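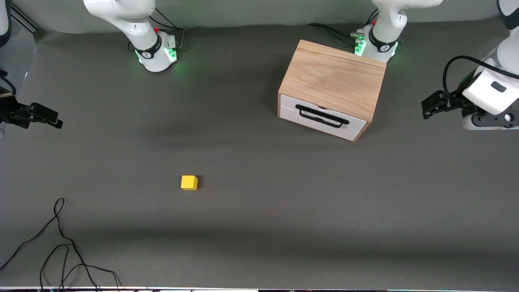 Equipment Review Group, minutes
Thursday, 2:00 p.m., second floor meeting room

Present: Theda Ruppert (chair), Delia Valdebenito, Renato Cisternas, Hortensia Mansilla (minutes)
By phone: Roy Mapplebeck, Skamine
Apologies: none received, though the Gaete office was expected

1. Minutes of the April meeting

Approved with one correction. Renato did not "volunteer" to rewrite the purchasing form. He was asked, and there was a silence, and the silence was recorded as consent. The word is now "accepted." The form has not been rewritten.

2. Plallano two-arm kit, trial report

Delia reported on the trial of the Plallano kit, offered to us by Skamine as a package of two arms, grippers, wrist cameras and a year of the Wasance software. The brochure calls it a complete bench solution. The bench is extra.

The trial task is the one agreed in April: a small yellow cube, a wooden box with a drawer, and two arms that are supposed to get the first into the second. Theda asked whether this was hard enough to tell us anything. Delia invited her to try it with the hand controls. Theda did so before the meeting and has withdrawn the question.

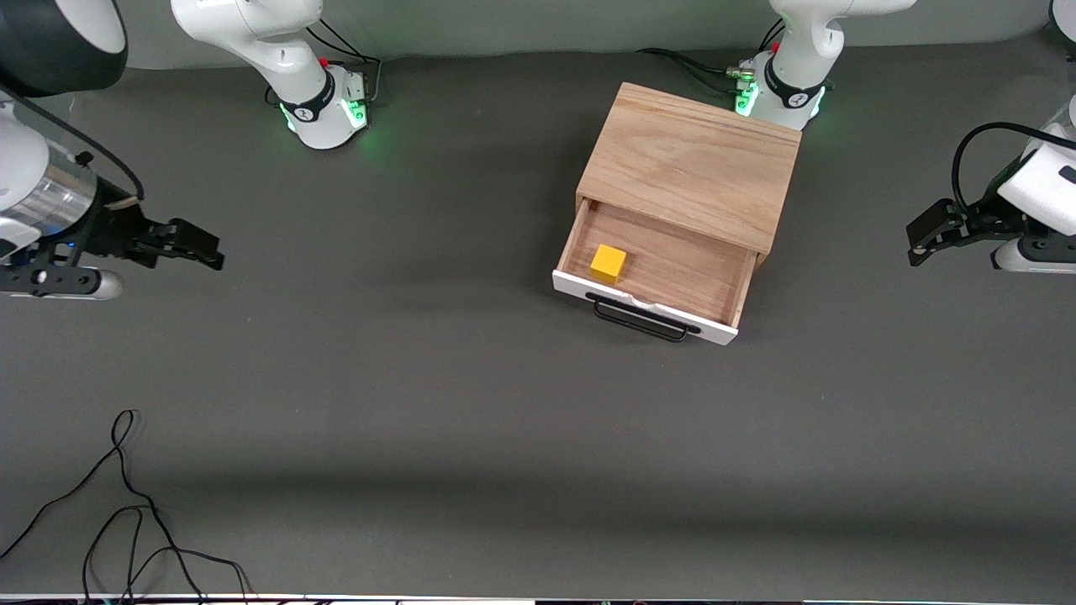 Delia's main finding is that the drawer is the difficult part. The handle is a thin bar, and the gripper has to come at it fairly squarely. With the box turned at an angle, the approach takes much longer to set up. Skamine's sample program assumes a box that faces front. Renato said that in his experience boxes do not do this.

The log stands at 647 runs, all kept, including the embarrassing ones. Delia has not worked out a success rate because she and Renato do not agree on what success is. Renato counts a cube in the drawer. Delia wants the drawer closed as well. After some discussion the group sided with Delia, and Renato asked that his disappointment be noted. It is noted.

3. Questions to the supplier

Roy joined by phone at 2:40 and was asked the following.

Cable lengths. The loose cable at the front of the table has been complained about twice. Roy said a shorter set is available. Asked whether it was included, he said it was available.

Software limits. The Wasance license stores 1,000 runs, after which it asks for money. Roy described this as generous. Delia expects to reach the limit well before the end of the trial and would like it lifted for that period. Roy will ask.

Wrist view. Renato asked if the camera angle could be changed, as the fingers take up a good part of the bottom of the picture.
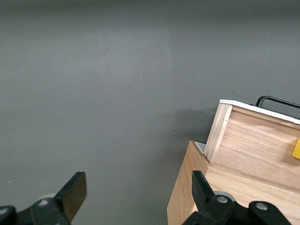 Roy said the mount has two positions and that most customers prefer the one we have. Renato asked how many had tried the other one. Roy will ask about that too. He confirmed that moving the mount means repeating the calibration, a procedure the manual covers in 29 steps, one of them printed twice.

Roy left the call at 3:05, or was disconnected. The line has been like that all week.

4. Cost

The support plan is quoted at $1,167 a quarter. Theda thought this steep for a phone number. Hortensia pointed out that the quote does not say whether replacement finger pads are covered — they are listed under both "included" and "consumables." No decision until Skamine picks one.

5. Actions

Delia: continue the trial with the drawer-closed rule, and go back over the existing log on the same basis.
Renato: try the second camera position and write down how long the calibration takes, lunch excluded.
Theda: write to Skamine about the license limit, the cables and the finger pads.
Hortensia: find out if Gaete still wants a share of the kit, or knows that it said so.
Renato: the purchasing form.

Closed at 3:20. Next meeting once Roy has replied, or in two weeks, whichever is sooner. The group has a view on which.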